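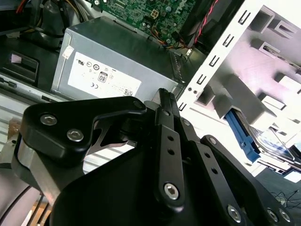

The workshop is at the back of a building on the Storska estate, past a tyre place and a unit that sells catering equipment. The woman who runs it has been taking old office computers apart and putting them back together for 6 years, and before that she did the same job for somebody else. She would prefer not to have her name in print. "Put the work in," she says. "The work is more interesting than I am."

Most of what comes through the door is desktop towers from firms that have replaced all their machines at once. Last year 222 of them were sorted, and the ones worth saving were cleaned, tested and sold on. The rest were stripped for parts.

I ask her what she does first when a computer arrives. She says she takes the side off and looks at it.

"People expect me to plug it in. I don't plug it in. It might have been in a damp cupboard, it might have been dropped down the stairs. You lay it down, take the panel off and have a good look before it goes anywhere near the mains. Five minutes of looking saves you an afternoon."

What is she looking for?

"Dust, mainly, and where it has settled. Swollen capacitors, if it's an older board. Anything rattling about. A loose screw under a motherboard can do a lot of harm. Then whatever has already been taken. Offices often pull the memory and the drives before they let a machine go, and sometimes they forget to mention it."

She keeps a sheet for every computer and writes on it in pencil. The format came from Gallagher, the firm where she trained, and she has changed it very little. There is a line for each part, a line for faults and a large empty box at the bottom, and she says the box is the bit that gets used most.

The power supply gets a line to itself. She reads the label, notes the rating and tests the unit away from the board. She does not open them.

"That's the one thing I won't have done in here. The capacitors inside can hold a charge after it's been unplugged. If the fan has gone, or it smells burnt, the whole unit comes out and a different one goes in. I've got a shelf of good ones. There's no call to be brave about it."

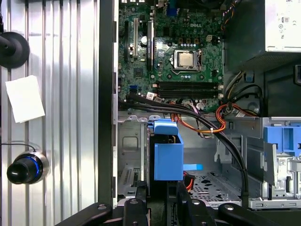

Processors are where beginners get nervous, she says, and she thinks they are right to be careful. The cooler comes off first, and on a machine that has been running for years the old paste can set hard enough to glue the two together. She warms it gently and twists before she lifts.

"If you pull straight up you can have the processor out of its socket with the lever still down. I did that in my first month at Gallagher. They were decent about it, but I had to sit there with a magnifier and look at every contact."

The old paste is wiped off with alcohol and a lint-free cloth. She puts new paste on only when the cooler is ready to go back, as it picks up dust if it is left. She buys Turex, in the small tubes, and has no strong feelings about it. "It's what the supplier had. I've never had one come back."

Memory is the easy part. If the slots are empty she tries a stick she knows to be good, first on its own in one slot and then in the other. If they were full when the machine came in, she takes everything out and does the same thing anyway. A computer that beeps and refuses to start has often got nothing worse than a stick that has not been pushed in properly.

Cables take longer than anybody expects. Office towers are made to be put together quickly, and the wires are exactly as long as they need to be. She likes to see which way each one runs before she moves it, and she labels any that could be mixed up.

"I used to take photos and then never look at them. A bit of paper round the cable is better. It's there when you need it, in the place you need it."

The drives are dealt with on their own, whether or not the firm says they have been wiped. She has 38 waiting at the moment, in a Kono crate under the bench, and she does them in batches overnight. Any that fail are destroyed. She will not sell a computer with a used drive if she has any doubt about it, and says that a new solid-state one makes more difference to an old machine than anything else she could fit.
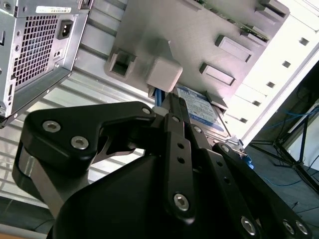
Back on the subject of power supplies, she says the fixing screws should go in by hand, all of them started before any is tightened. Support the weight with your other hand, she adds, or it drops on the board. It sounds obvious, and she still sees the scratches on machines that other people have worked on.

I ask whether it pays. She thinks about this for a while.

"It pays the rent. I took 1860 pounds in July, which was a good month, and then there are months when hardly anyone rings. Schools buy in the summer. Parents buy after that. You get used to it."

Is there a kind of computer she would rather not see again?

"The very small ones, where everything is soldered down. You can't do much for them. Give me a big ugly office tower any day — you can get your hands in, and you can find a part for it."

By now it is nearly five o'clock and she has another side panel to take off before she locks up. She finds her pencil, writes the make at the top of a clean sheet and asks me to pass her the screwdriver with the long handle.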